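Tuning the Gripper Close Force on a Two-Arm Table Build

Posted 26th March in Nosum build notes

These notes cover setting the close force on a pair of parallel-finger grippers so they can lift thin metal items from a flat tabletop. They assume the arms are already mounted, homed and able to run a taught pose. The build is the two-arm table at the Grullstead shared workshop, running Nunon motion software, but the steps apply to any gripper with a current-limited drive.

Before you start

Power down both arms and check that the fingers move freely by hand. Wipe the inner faces with a dry cloth. Power up, home each gripper and confirm that the fully open position reads the same value 2 times in a row. If it does not, fix the homing first. Nothing below will hold if the zero moves.

Keep the stop button within reach for every step. Do not put a hand between the fingers while the drive is enabled.

Step 1: Set a starting limit

Open the gripper page in Nunon and set the current limit to 800 mA. Set the close speed to the lowest preset. Close on a folded cloth and watch the current readout. It should climb, reach the limit and stay flat. A reading that swings up and down usually points to a loose drive screw or a cable pulling on the wrist.

Step 2: Choose the approach height
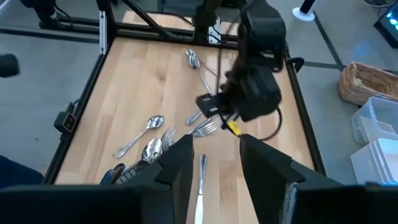 Approach height matters more than force for flat items. If the fingertips stop too high they close over the top of a handle; too low and they press into the table. Lower the arm in small steps until the tips touch, then raise it 2 mm and save the pose. Teach this on the item that lies best for the grip you have. With spoons, forks and a knife spread over the planks, start with the knife between the open fingers, as its handle and blade run nearly in line with the reach of the hand. Leave the spoon near the far edge until later, where a second slim utensil lies alongside it and a close can catch both.

Save one pose for each arm. Do not copy values from one to the other, even if the arms are the same model.

Step 3: Raise the limit

Run the pick at the starting limit. If the item slips, raise the limit by 17 mA and repeat. Stop at the first value that holds through a full lift and a slow wrist turn, and save it under a new name.

Faults

Item turns in the grip: the pick point is off center. Move it toward the balance point before adding force.

Drive trips on close: the fingertips are touching the table. Repeat Step 2.

Grip weakens over a long session: check the motor temperature, then the finger pads. The Mofokeng pads fitted here in January are held by a single screw each, which should be checked before every run.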